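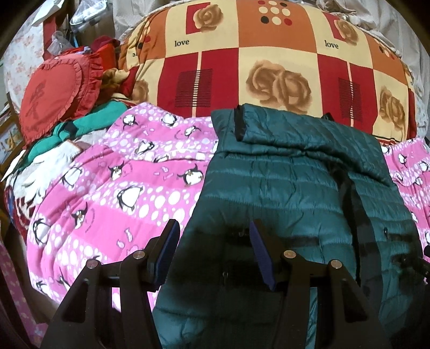 Workshop > Home Chores > Field Checks
Category: Checklists & Inspections
4 min read

Garment folding on a bed: inspection checklist
Site: Salbridge. Inspector: Olga Robles. Date: 2022-06-10

1. Finger pads seated, pivot screws tight. PASS
Comment: Checked with a hand driver before the first fold.

2. Soft surface clear of loose cords within reach of the jaws. FAIL
Comment: Cable near the bedding. Move it before the next round.

3. Quilted outerwear, nylon shell. PASS WITH COMMENT
Comment: Slick fabric needs a wider grip than a T-shirt. Keep the pads parallel to the seams.
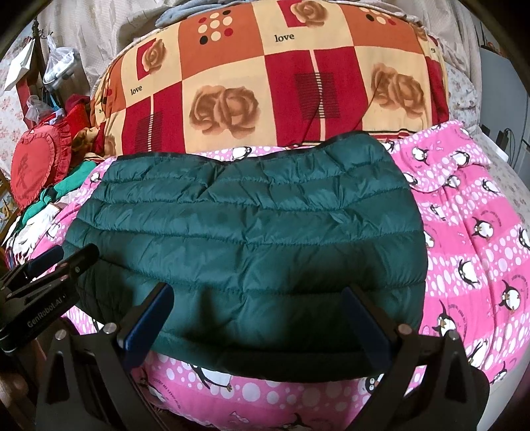 Item 3: puffer jacket, folded, on the penguin blanket.

4. Fold repeated without a person stepping in. FAIL
Comment: With a hand guiding the gripper, 20 folds out of 20. The Hokamance controller working alone managed 12, and it stopped whenever a zipper pull landed under a pad.

5. Metal parts kept clear of the pads. OPEN

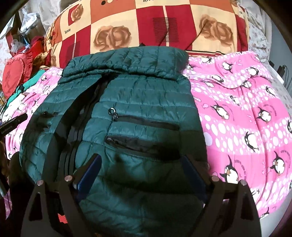

Comment: Naqvi wants zippers closed and pulls turned flat before every run. I agree for now, but a person who has to do that may as well fold the jacket.

6. Pinch force limit set and logged. PASS
Comment: Same setting as May.

Overall: not ready for use without someone in the room - fine for supervised trials. Recheck items 2, 4 and 5 after the Buvilel update.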